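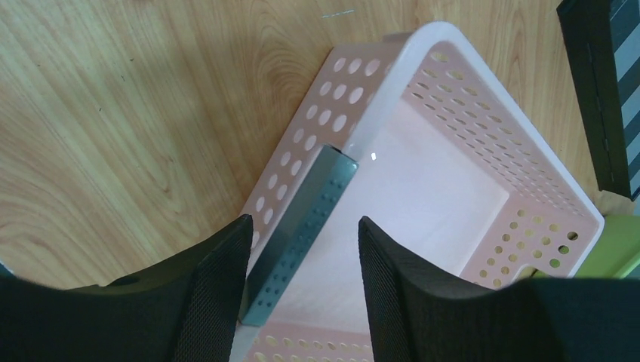
Page last changed in May, 4:40 p.m.

Vidula Household Lending Room
Progress report to the Nanetti Fund, second half of the grant period

Prepared by Emiliano Orellana, project lead

What the grant paid for

The Nanetti grant covers rent on the Enache Street unit, one part-time post, shelving, and the purchase and repair of household items for loan. The catalog at the start of this period was mostly hand tools and a few large cooking pots. We said in the application that we would widen it to cover things people need for a short time after a move, a birth in the family, or a hospital stay. Most of the work since the last report has gone into that.

Catalog

We added 200 items. The largest group is kitchen and storage goods, followed by small appliances, bedding frames, and equipment for looking after someone at home. Bought items came from closing sales where we could find them. Donated items were cleaned, tested if they had a plug, and given a catalog number before going on the shelf.

We turned down more donations than we expected. Two full carloads of glassware came in during one week and we had room for very little of it. We now ask people to send a list first. This has cut down on the sorting work, though some donors don't like it and a few have told us so.

Eleven appliances failed the electrical check. Seven were repaired and four went to the county recycling site. The repair cost was paid from the maintenance line and is within budget.

Loans

We recorded 1,000 loans in the period, which meets the target in the agreement. Loans ran ahead of plan in the first two months and then dropped when the side entrance was closed for the water main work. They came back once the sign was moved to the corner.

The items borrowed most were the carpet cleaner, the folding tables, and the pressure cooker. The folding tables are out nearly every weekend and there is a waiting list. We had assumed the drills would lead, as they did last year. They are still borrowed steadily, but for shorter times.

The standard loan is two weeks. We extended it to six weeks for home care equipment after Kamol Phromma, who holds the part-time post, pointed out that almost every borrower of a bath seat or bed rail was asking for a renewal. The change has caused no shortage so far. We would like to keep it.

Returns and losses

Late returns are our main problem. At the worst point 60 items were overdue. Most of these came back after a phone call. Text reminders work less well than we hoped, partly because the message arrives from a number people don't recognize. Kamol now calls on the first day an item is late and writes down what was said. It takes a morning a week.

We wrote off nine items. Three were broken in normal use, and we did not charge for them. The others were not returned and we have no working contact details for the borrowers. The total replacement value is small, but one of the items was the only sewing machine we had, and it has not been replaced yet.

Catalog software

The move to Rerkolel is finished. It took five weeks longer than planned. The old spreadsheet had three different ways of recording size, and some items had been entered twice under different names — "step stool" and "stool, step" being the usual sort of thing. All records were checked against the shelf by hand. Borrowers can now see what is available before they make the trip, and phone calls asking whether an item is in have gone down.

The booking page is not yet available in Spanish or Thai. The text has been translated and is waiting to be loaded. We expect this to be done before the next report.

Space

The unit is full. The back wall has shelving to the ceiling, and the top row can only be used for light things. Large items such as the folding tables are kept upright near the door and have to be moved to reach the cleaning equipment. We looked at a second unit on the same street but the rent was more than the grant allows. For now we have shortened the intake hours so that donations and loans are not being handled at the same time.

Spending

Rent and wages are on budget. Shelving came in under, mainly because we bought used. Item purchases are slightly over, and we ask the fund to approve moving the unspent shelving money to that line. The detailed figures are in the spreadsheet sent separately.

We have not spent anything from the publicity line. The flyers are still being reworked after the change in opening hours.

Next period

Replace the sewing machine and buy four more folding tables.
Open the booking page in Spanish and Thai.
Try a small refundable deposit on the carpet cleaner and pressure washer, and report on whether it changes late returns.
Finish the labels on the kitchen shelves. Numbers 1 to 140 are done.
Agree on opening hours for the summer. Kamol is away for part of July and we have not yet arranged cover.

Questions about the loan records should go to Kamol. Questions about spending should go to Emiliano.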